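Remembering the Lorkham Mill Strike

Joelle Shboul was 17 when the knitters at Lorkham Mill walked out. "It was a Monday in February, before the lunch bell," she said. "My aunt put down her work and left, so I left too." 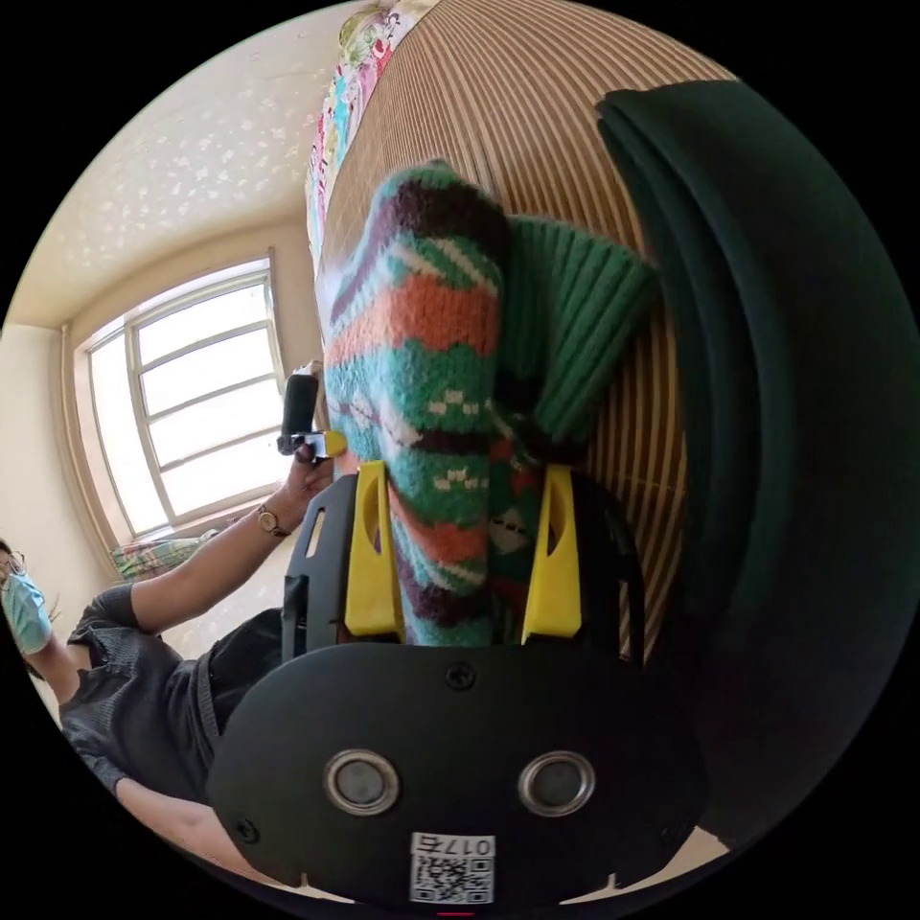
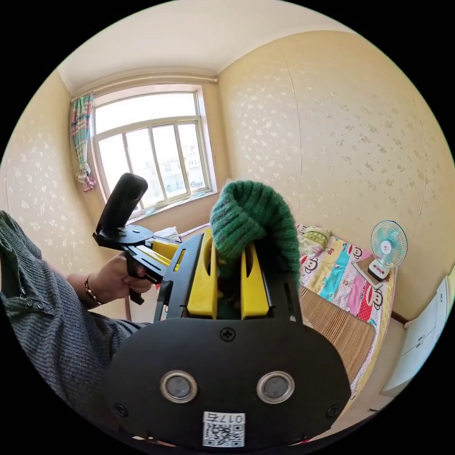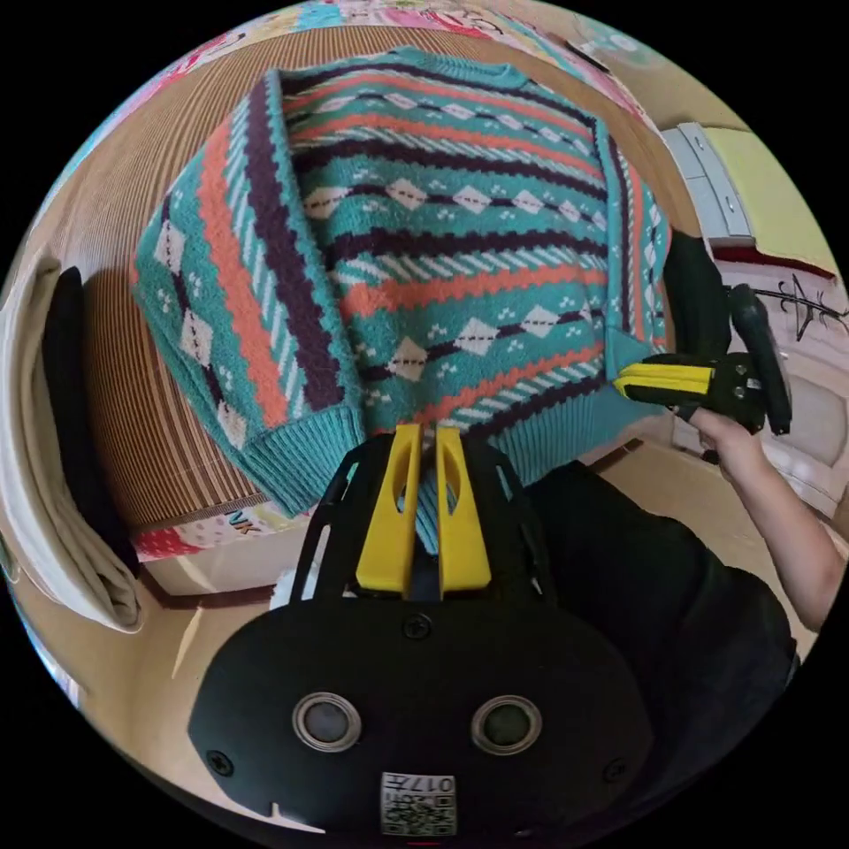 Knitwear: a sock, a green beanie and a striped sweater.

Anas Srour, who is writing a history of labor in Wiridville, puts the number of strikers at 200. They held out for 34 days over piece rates. Shboul remembers the soup line best. "We got 2 cents more a dozen," she said. "My aunt wanted five."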